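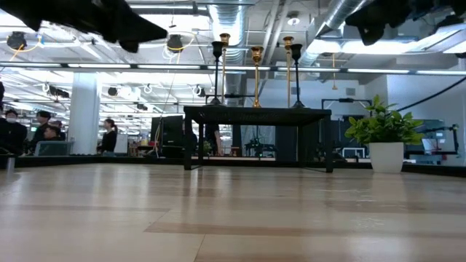
Call for Participants: Teleoperation Demonstrators, Household Objects Program

Briltness invites applications from adults wishing to take part in the recording of manipulation demonstrations at its Gavora site. The recordings will be used to train a learning system that places and rearranges ordinary household objects with 2 robot arms. The present round concerns candlesticks and similar narrow, upright items.

Participants will guide both arms through short tasks under the direction of a session supervisor. Each participant is asked to complete 200 accepted demonstrations over the course of the engagement. Attempts in which an object is dropped are to be kept and labelled as such, and will not be counted against the participant.
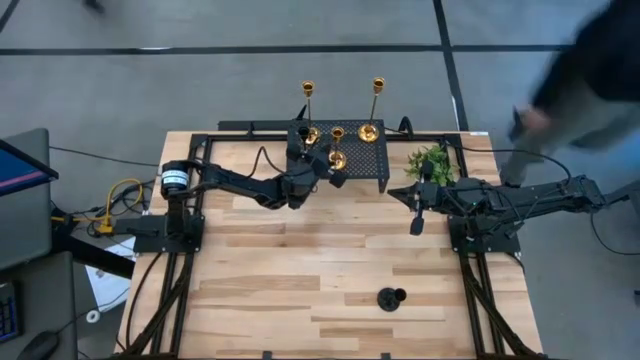 Graciela Pereyra

Applicants must be 18 or older, have full use of both hands, and be able to stand for sessions of up to 3 hours. Normal or corrected vision is required, including the ability to judge depth. No programming experience is necessary. Previous participants in the Fitdale round may apply again.

Training is provided and paid at the same rate as recording. Participants will be asked to sign a consent form covering the storage and use of arm movements and camera footage, and may withdraw at any time.

Expressions of interest, with a brief statement of availability, should be addressed to Orla Cullinane, Participant Coordinator, before the end of April. Enquiries about accessibility may be directed to the same office.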